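Menaleo 3월 진행 보고

받는 분: Davina Strachan
작성: 고수아 (Soo-ah Ko)

급하게 씁니다. 표는 다음 주에 따로 보내드릴게요.

전체 상황
장편 공포영화 Menaleo, 현재 편집 2차본까지 나옴. 러닝타임 아직 김. 최소 15분은 더 덜어내야 함. 감독은 지하실 장면을 못 버리겠다고 하는데, 시사 반응 보고 다시 얘기하기로 했습니다.

촬영
본촬영 끝. 추가 촬영 하루 남음(터널 입구, 야간). 비 때문에 두 번 밀렸고 허가는 다시 받아놨어요. 배우 일정은 확인됨. 아역은 밤 10시 전에 무조건 끝내야 해서 그 컷부터 찍습니다.

사운드
Lollow 쪽에서 1차 믹스 받았음. 저음이 너무 세서 대사가 묻힘. 특히 중반부 헛간 시퀀스. 수정 요청 보냈고 월요일에 답 온다고 합니다. 음악은 전체 중 절반 정도 들어왔고 나머지는 임시 음악 그대로. 엔딩곡은 작곡가가 새로 쓰는 중이고, 지난번에 들려드린 버전은 안 씁니다.

예산
- 추가 촬영 장비 대여: 3000달러 (승인 완료)
- 색보정 계약금: 2000달러 (지급함)
- 자막 번역: 1000달러 (아직 미지급, 계산서 기다리는중)
예비비는 아직 손 안 댔습니다. 다만 추가 촬영이 한 번 더 밀리면 써야 할것 같아요. 그 경우엔 먼저 연락드리고 승인 받겠습니다.

배급
Hayat하고 두 번째 통화함. 관심은 있는데 제목을 바꾸자고 함. 우리는 유지하고 싶은 쪽. Flemum은 완성본 보기 전엔 조건 얘기 안 하겠답니다. 영화제 출품은 심야 부문 위주로 두 군데 준비 중이고, 시놉시스 영문본은 초안만 있음. 감독 소개문도 다시 써야 합니다.
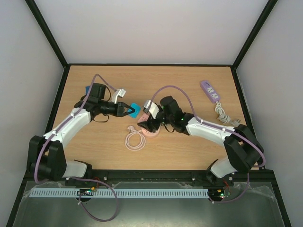

내부 시사는 편집 3차본 나오는 대로 잡겠습니다. 자리는 작게, 외부 인원 몇 명만. 설문지는 짧게 갈 예정이고 결말 이해되는지, 어디서 지루했는지 그 두 가지만 물어봅니다. 지난번 설문은 너무 길어서 뒷장이 거의 백지로 돌아왔어요.

늦어지는 것
색보정 시작이 한 주 밀림. 편집이 안 잠겨서 그렇습니다. 포스터 시안도 늦음. 디자이너가 스틸을 더 달라고 했는데 현장 스틸이 대부분 어두워서 고르는 데 시간이 걸리고 있어요. 예고편은 손도 못 댔음.

부탁드릴 것
1. 제목 변경 건 의견 주세요. Hayat에 답을 줘야 합니다.
2. 크레딧에 들어갈 지원기관 표기 문구, 최신본으로 다시 보내주실 수 있을까요. 제가 가진 건 작년 거라서요.
3. 2차 지급분 서류 양식이 바뀌었는지도 확인 부탁드려요.

편집 3차본 링크는 비밀번호랑 같이 따로 메일 드리겠습니다.

고수아 드림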